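Aramance Simulation Group: Notebook Entry, Jun 7, 2019
Subject: Re-run of the viewpoint search with the revised room set

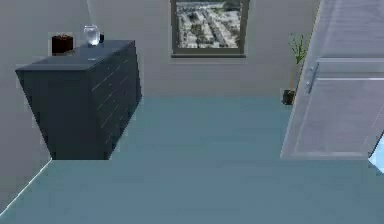

The purpose of this run was to determine whether the revised scoring rule improves the choice of a starting viewpoint before the mobile base moves. The previous rule rewarded any view in which a large share of the room was visible, and it gave too much credit to bare floor and wall. The revised rule scores only the surfaces on which a target object could rest, and it subtracts a penalty for each object that hides another. The room used for the worked case has a dark blue dresser at the left with a few small items along the rear of its top. The glass jar partly hides a small black object next to it, and the penalty term was written for exactly such a pair. The dark red-brown container at the far left stands apart from them and should carry no penalty from this viewpoint.

Procedure. The room set was generated with the Mkhize scene builder, using the same seed list as the earlier run. Each room was sampled from 14 candidate viewpoints, all elevated and directed downward. Both rules were applied to the same candidates, and the highest-scoring viewpoint under each rule was passed to the Jetico planner without further changes. A trial was recorded as successful when the target was labeled correctly and a collision-free path to it was returned within the time limit. No physical hardware was used at this stage.

Results. The full run consisted of 300 rooms. The two rules selected different viewpoints in 174 of them. In the remaining rooms the selection was identical, and those rooms are excluded from the comparison below. Where the selections differed, the revised rule led to fewer labeling failures on glass and other clear materials. Path planning results were nearly unchanged, as expected, given that the planner has access to the full room geometry and does not depend on the camera view. The total number of label records written to the log was 1635, including repeated attempts.

Observations on the revised rule:

The penalty is computed from object outlines. A clear object therefore counts as a full blocker even when the item behind it could be seen through it. This is too strict for jars and drinking glasses. A material weight should be added to the penalty.

Plants with thin stems and narrow leaves produce unstable outlines at the present render resolution. The score changed noticeably between repeated renders of the same viewpoint. Plants should be left out of the penalty until this is corrected.

Large panels near the camera are handled properly. The floor behind them is marked as unknown, and the planner is instructed to treat it as blocked.

Open items. The Premico label tool rejected several records with missing material fields. The records have been kept in a separate folder and must be repaired before the tables are rebuilt. The render resolution test is to be repeated at twice the present setting, with the seed list unchanged. The weight for clear materials will be set on the small room set first and then frozen for the full run. Colleagues who use the scoring module should remain on the earlier version until the change has been reviewed and merged.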